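Home
About us
Help with a bill
Meter readings
News
Contact

About Pundbridge

We read utility bills for a living. Somebody has to, and for a long time it was meant to be you.

Pundbridge is a small company that helps households and small businesses make sense of what they are charged for electricity, gas and water. We check the bill, explain it in ordinary sentences, and if it is wrong we write to the supplier and keep writing until it is right. We don't sell energy. We don't take commission for moving people from one supplier to another. We charge a fee, and it is printed on the front page of the website in the same size of type as everything else.

How it started

Elif Naz Coşkun spent seven years in the billing department of a mid-sized electricity supplier, where part of her job was to write the paragraph on page three that explains how the standing charge is worked out. She has apologised for it since. The paragraph had to be approved by four departments, each of which added a clause and none of which took one out, and the finished version ran to a single sentence of 145 words. Customers rang up to ask what it meant. The call centre rang Elif. Elif, by then, was no longer sure.

She left in November of that year and began going through bills for neighbours at a folding table in the back of a launderette on Jestska Road. The first was a flat of two rooms that had been charged for a quarter in which, according to the supplier, it had used as much electricity as a modest bakery. Two digits in the reading had been swapped. It took eleven letters to have them swapped back, and the tenant, who had been told to expect a visit from a debt collector, brought round a cake that was frankly too big for the flat as well.

Kevser Kaplan joined a few months later, having come in with her own bill and stayed to argue about somebody else's. She now runs the casework side and has a filing system that the rest of us are allowed to look at.

What we do all day

Most of our work falls into a few familiar heaps. The largest is estimated readings, where a supplier has guessed, then based the next guess on the first one, and so on until the household is paying for a life it isn't leading. After that come the final bills sent to people who moved out long ago, direct debits that have gone up for reasons nobody at the supplier can find, and meters registered to the wrong address. We once spent most of a spring on two flats that had been paying each other's gas. Both sides were very civil about it until they saw the figures.

We also look after people who would still like to pay in person. A good many of our customers have no bank card, or have one and don't care to type its number into a page that logs them out while they are looking for their glasses. When a supplier closes its counter, as they like to do, we can take the payment at our office, send it on the same day and hand over a stamped receipt. The stamp is Kevser's idea. It has no legal force that we know of but people ask for it.

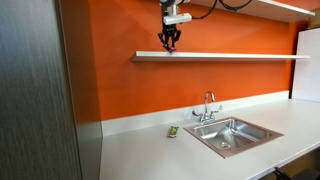 Small businesses get the same service with longer letters. Cafés, hairdressers and corner shops are often on contracts that renewed themselves while the owner was busy cutting hair, and the rules that protect a household don't always stretch to the shop underneath it. Iulian Tănase handles these. He came to us from the other side of the counter, having run a dry cleaner's for most of his working life, and he reads a renewal notice the way other people read a ransom note.

The software

There is some. For the first few years we did everything on paper and in one very wide spreadsheet, which Berkay Keskin describes as the most frightening thing he has been asked to open. He replaced it with a program called Flundomari, which takes in a bill, compares it with the previous ones and the published tariff, and puts a mark next to anything that doesn't add up. A person then looks at every mark. Flundomari is good at arithmetic and poor at knowing that Mrs So-and-so was in hospital through the winter and couldn't have been running three heaters.

Please don't ask us what the name means. Berkay has given a different answer each time.

Some figures, as is customary

Last year we closed 938 cases. Of those, 51 turned out to be bills that were entirely correct, and we told the customers so, which is the least popular letter we send. We don't charge for it. It seemed unkind to bill people for the news that they owed a bill.

We don't publish an average saving. We tried working one out and found that one sports club with a leaking pipe had made the rest of us look like magicians.

Who pays for us

Our customers do, mostly. The payment desk and the advice line for pensioners are supported by the Safavi Fund, a local charity that gives us a grant each year and asks sensible questions about how it was spent. No supplier owns any part of Pundbridge. One did enquire, and was sent a polite letter of nine words.

Working here

There are seven of us, and now and again we look for an eighth. Ľubica Krajčí, who answers the advice line and does the hiring, would like applicants to know that patience matters more than a degree, that hold music is a daily fact of the job — there are three tunes and you will come to know them — and that covering letters which say "passionate about utilities" go to the bottom of the pile.

Finding us

We are still on Jestska Road, now upstairs from the launderette, with a lift that works and a bell that needs a firm push. Bring the bill, and the one before it if you can lay hands on it. A photograph of the meter is a great help, as long as the numbers are in it. If you can't manage the journey, ring and we will send someone out, or post us copies and keep the originals somewhere you'll find them again.

The office closes for lunch. The advice line doesn't, but Ľubica may be chewing.

Page last updated 6 April 2023

Privacy
Complaints
Our fees
Back to top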